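Water spots on painted ceiling keep coming back through new paint

Posted in Home repair > Walls and ceilings

clavas_tenant
I have a flat ceiling in the back bedroom, plasterboard, last painted by the previous owner. There was a slow leak from a roof vent flashing. The flashing has been replaced and the plasterboard reads dry on a pin meter. I have put two coats of Ivex ceiling white over the stains and a yellow-brown colour bleeds through each time, usually within 10 days. Is a third coat worth the money or do I need a different product?

Janjua
A third coat will do the same thing. Ceiling white is water-based, and the tannins and salts in the stain are water soluble, so each coat dissolves a bit more and carries it up to the surface as it dries. You need a stain-blocking primer, either shellac or oil.

Sand the area lightly, wipe off the dust, and prime 100 mm past the visible edge of the stain. Let it cure for the time on the tin, then apply your ceiling white. If the patch flashes under side light, recoat the whole ceiling wall to wall. Shellac primer needs methylated spirits for cleanup, and open the windows.

vumo_dweller
Had this in my old unit. I just used bathroom paint and it was fine, but mine was a small stain.

Grey Gutter
Agree with the primer advice. I would add that a pin meter only tells you about the face of the board. Get into the roof space and check the insulation above the patch. Wet batts can stay damp for weeks and feed the stain from behind. Pull any that are matted and replace them before you prime.

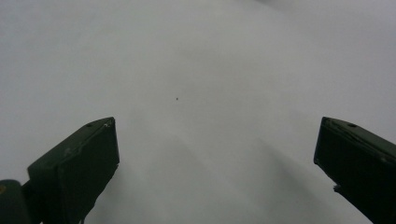

Clavasberg replied that oil primer is the better pick if the room can't be aired out overnight, though it yellows a little with age under a thin topcoat, so allow for two coats of white over it.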